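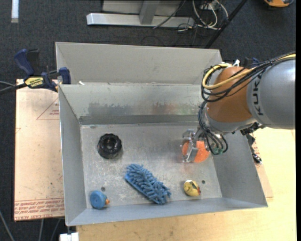 Drorkance 製造部 資材管理課

重量で数える棚卸の手順(ねじ・ワッシャー・小物プレス品)

最終更新 2018年10月18日

このページは、バラで保管している小物部品を重量から個数に換算して棚卸する手順をまとめたものです。対象は第1倉庫とEndau倉庫の小物棚です。メーカーの封がついたままの箱は、箱の表示数をそのまま使いますので計量しません。長尺材、塗料、梱包材は別のページを見てください。

12月の期末棚卸からは、計量表の書式を新しいものに統一します。旧書式の用紙が棚の脇に残っていたら、総務の古紙回収に出してください。

用意するもの

・小型はかり(ひょう量3,000 g、最小表示0.1 g)
・台はかり(3,000 gを超えるものに使う。最小表示1 g)
・計量表とクリップボード
・黒のボールペン(鉛筆と消せるペンは不可)
・空の計量皿
・品番ラベルの予備
・電卓

小型はかりは資材事務所の引き出し棚、台はかりは受入検査の机の横にあります。台はかりは検査と共用なので、使う時間を前日までに受入検査へ伝えてください。

始める前に

1. 棚卸する棚の入出庫を止めます。棚の両端に「棚卸中」の札を下げ、Onelの画面で該当する棚番を「停止」にします。停止にしないまま計量を始めると、途中の出庫が帳簿に反映されて差異の原因が追えなくなります。

2. 未処理の伝票を片付けます。前日までの出庫伝票と返却伝票が受け箱に残っていないか確認し、残っていれば先に入力します。

3. Onelから棚卸用リストを印刷します。帳簿数量を表示しない設定で出してください。帳簿の数字が見えていると、計算が合わないときにそちらへ寄せてしまいがちです。

4. はかりを水平な机に置き、電源を入れて10分待ちます。点検用分銅を載せ、表示が許容範囲に入っていることを確認して計量表の上欄に記入します。範囲を外れた場合は使用をやめ、品質保証課へ連絡します。

空調の吹き出し口の下では表示が安定しません。第1倉庫では入口側の机、Endau倉庫では2階の作業台を使ってください。

単重を求める

単重とは部品1個あたりの重さのことです。Onelに登録済みの単重がある品番はその値を使えますが、登録から1年以上たっているもの、仕入先が変わったもの、めっきの種類が変わったものは測り直します。Ersoyから入るワッシャーはロットごとの差が大きいため、登録の有無にかかわらず毎回測ってください。

1. 空の計量皿をはかりに載せ、風袋引きのボタンを押して表示をゼロにします。

2. 部品を50個、手で数えて皿に入れます。10個ずつ並べてから移すと数え間違いが減ります。1個が0.5 gに満たない部品は100個にします。

3. 表示を読み、個数で割ります。小数点以下3桁まで記入します。

4. 別の場所から同じ数を取って、もう一度測ります。2回の差が1%以内なら平均を単重とします。1%を超えたら、似た品番の混入を疑ってください。よくあるのはM5×12とM5×14の混入で、見た目では分かりません。

サンプルを箱の上側だけから取ると、後から補充したロットに偏ります。上、中、下から取るようにしてください。

全体を量る

1. 保管容器のまま量るときは、容器の風袋重量を確認します。容器の側面に重量を書いた白いラベルがあります。ラベルがないもの、読めないものは中身を移して空の容器を量り、新しいラベルを貼ります。

2. 容器の中に乾燥剤、仕切り板、古い現品票が入っていたら取り出します。現品票は捨てずに計量表の裏にクリップで留めておきます。

3. 容器をはかりの中央に載せ、表示が止まってから総重量を読みます。総重量が小型はかりのひょう量を超えそうなときは、最初から台はかりを使います。

4. 総重量から風袋重量を引き、単重で割ります。端数は四捨五入します。

計算例

品番末尾0の六角ボルトを台はかりで量った場合

総重量 3,515 g
風袋重量 511 g
正味重量 3,004 g
単重 4.000 g
換算個数 751個

計量表には換算個数のほかに、総重量、風袋重量、単重を必ず書きます。個数だけ書いてあると、差異が出たときに最初からやり直しになります。書き間違えたときは二重線で消して、横に正しい値と日付を入れてください。

一つの品番が複数の容器に分かれているときは、容器ごとに1行使います。合計は最後の行に書きます。容器をまとめて一度に載せるのはやめてください。

手で数えるもの

次の部品は重量換算の対象外です。

・1個の重さが0.1 gに満たないもの
・油やグリスが付いているもの
・ゴム部品と、ゴムを焼き付けた金具
・残りが100個以下のもの
・単価が高く、鍵付きの棚に入っているもの

油の付いた部品を洗ってから量る必要はありません。そのまま数えてください。

入力と差異の確認

計量が終わったら、換算個数をOnelの棚卸入力画面に入れます。入力した人とは別の人が、計量表と画面を突き合わせます。全行の確認が済んだら「仮確定」を押してください。ここで初めて帳簿数量と差異が表示されます。

差異が帳簿数量の2%以内なら、そのまま確定してかまいません。2%を超えたものは次の順に調べます。

1. 計量表の計算をやり直す。風袋の引き忘れと、引きすぎ(風袋引きのボタンを押したうえに計算でも引いている)が大半です。
2. 単重を測り直す。
3. 隣の棚、返却棚、組立ラインの手元在庫を見る。
4. 直近1か月の出庫伝票と帳簿を照合する。箱単位の出庫を「1個」と入力している例があります。

4まで調べても分からないときは、差異報告書に調べた内容を書いて課に提出します。原因欄は「不明」で構いませんが、調べた範囲は具体的に書いてください。

確定前にOnelの停止を解除すると仮確定が取り消されます。必ず確定してから解除し、棚の札を外します。

よくある質問

はかりの個数計算機能を使ってもいいですか。
使って構いません。ただし、計量表に単重と総重量を書く点は同じです。

Endau倉庫の分はいつまでに出せばいいですか。
計量した日の翌営業日の午前中までに、原本を社内便で送ってください。写しはEndau倉庫で1年保管します。

床に落ちていた部品はどうしますか。
棚卸には含めず、廃却箱に入れます。品番が分かっても棚には戻しません。

計量表の新書式は共有フォルダの「資材」→「棚卸」→「様式」にあります。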